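Life > Home > Sheds & Garages

The museum of things that might come in handy

38 comments · 255 shares

My father-in-law's garage last held a car when petrol was sold by the gallon. What it holds now is harder to say. Arlindo Batista, retired plumber, keeps 16 kettles' worth of kettle lids in a biscuit tin, and when I asked him what they were for he looked at me as though I'd asked what the sea was for.

He has company. Kiri Hollis clears garages for a living, over 200 of them so far, and charges 100 pounds before she has so much as lifted a paint tin. "The first hour is always talking," she told me. "They want you to know what everything cost." Her record is a customer in a bungalow who had kept every box from every appliance since his wedding, including the box for a Stolo toaster that had caught fire.

I went along with her one Saturday in September, chiefly to feel superior. By eleven I had rescued two clamps, a Daltum paint stirrer and half a bag of sand from the skip, and she had started charging me rent on the van.
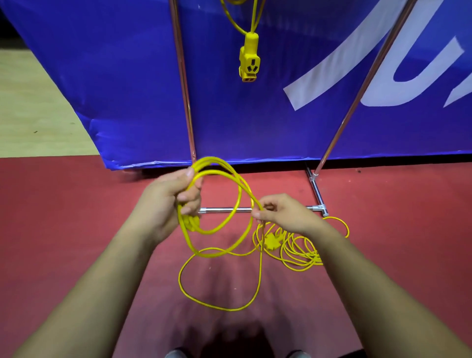 Loop by loop: a yellow extension lead gets coiled by hand.

Cables are the worst of it, Hollis says. People will part with a bicycle sooner than a lead, and they'll keep a lead for a machine they gave away years ago, on the grounds that the machine might come back.

Homa Shahbazi takes a kinder view. She runs a repair morning in a church hall and depends on hoarders for parts. Last spring a man arrived with a dead Charpentier food mixer and another man, two seats along, had the very knob it needed in his coat pocket. He'd been carrying it since Christmas. They still don't speak much, but they sit together.

I came home determined to tackle my own garage and got as far as the shelf by the door, where I found a key labelled 3092. It fits nothing we own. My wife suggested the bin. I have put it on a hook – a proper hook, one of Arlindo's – where I'll be able to find it.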